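Every February I raise the price of my hand-lettered house signs, and every February someone writes to ask whether I'd do one for the exposure. I paint letters on slate. The slate costs money, and so does the gold leaf, which I mostly inhale.

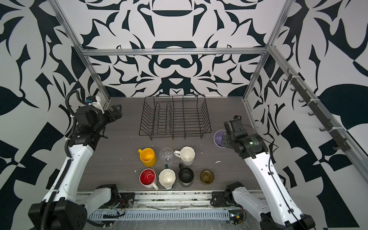

My current rate is $422 for a house name of up to 18 letters. Eluned Maddocks, who taught me, thinks this is robbery, though she has never said of whom. A man once asked if a shorter name would be cheaper. I said yes, and he went home and renamed his house.
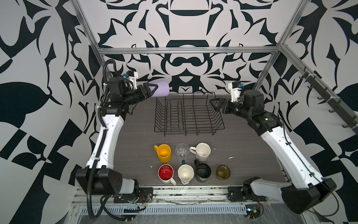 What I object to is the phrase "just a quick one." A quick one takes me 25 hours, and the ampersand gets most of them. Nobody asks a plumber for a quick one in exchange for telling their friends about the sink. So the price stays where it is until next February, and ampersands are now extra.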